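**Rikutton hand-held gripper, demonstration unit**
Reviewed by Eduardo Cabrera, Sep 18, 2020

The Rikutton is a hand-held gripper for recording manipulation tasks. The operator squeezes a trigger, the jaw closes, and the wrist camera stores what the jaw sees. The recordings are later used to train an arm carrying the same jaw. I tried it at the Hurix open day, where visitors could handle the tool for as long as they wanted between the scheduled talks. I have no purchase agreement with Hurix and paid my own travel.

**Setup**

Hurix ran the session in its own workshop, with brick along one side and fluorescent lights under a ribbed white ceiling. Consuelo Restrepo, who leads the recording group, gave the introduction and kept it short. Calibration is a matter of moving the tool slowly past a printed board until the software accepts the result. Mine was accepted on the second attempt. The first failed because I turned my wrist too fast, and the error message did say so.

Restrepo's standard exercise uses small household and desk objects on a round table. The operator picks up one object, sets it down at a new spot, and returns to the starting pose. A full session is 40 repetitions. I completed one session and part of another.

**Handling**

The trigger has a long travel and a light spring. That suits soft objects such as plastic bottles, where the last part of the squeeze has to be slow. It suits small metal parts less well. On a flat tool lying on the table I wanted a firmer stop at the end of the stroke, and I often squeezed harder than the grip required.

The V-shaped pad centers round objects without much care from the operator. Flat objects need a steeper approach, with the wrist raised, and this becomes tiring before the session is over. A wrist strap is sold separately and should be in the box. 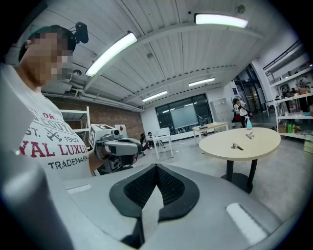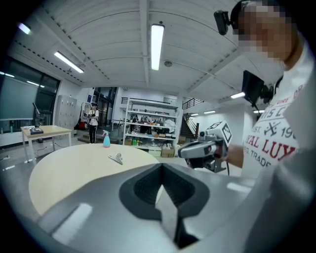 Can one person run a recording session without an assistant?

One operator is enough once calibration is done, as recording starts and stops from a double squeeze of the trigger. A second person helps with resetting the objects and saves a fair amount of time over a full session.

**Camera and tracking**

The wide lens keeps the jaw and most of the work surface in view, at the cost of strong bending near the edges. Table rims come out as arcs. The Hurix software can flatten the picture for playback, though the group trains on the original footage and Restrepo recommends leaving it alone.

Position tracking relies on the square marker carried on the tool. Tracking held up through ordinary reaches. It dropped out twice when I turned the marker toward the floor, and each time the software flagged the take and asked for a repeat. The flag appears only after the take ends – an audible warning during the motion would be better.

**Software**

Takes are sorted in a program called Condori. It lists each one with its length, tracking status, and a thumbnail. Loading 100 takes was quick on the demonstration laptop. Deleting them in bulk is awkward, with a separate confirmation for every selected file. Export worked the first time. The written manual covers version 2, and several menu names have changed since it was printed in May.

**Compared with the Karosness**

I have used the Karosness tool for a year. It is heavier, its jaw is narrower, and its trigger has the firm stop I missed here. Its battery is rated for up to 50 minutes and must be removed for charging. The Rikutton charges through its cable while in use. For long sessions with mixed objects I would choose the Rikutton. For small metal parts I would stay with the Karosness until Hurix offers a stiffer trigger spring, which Restrepo said is being tested.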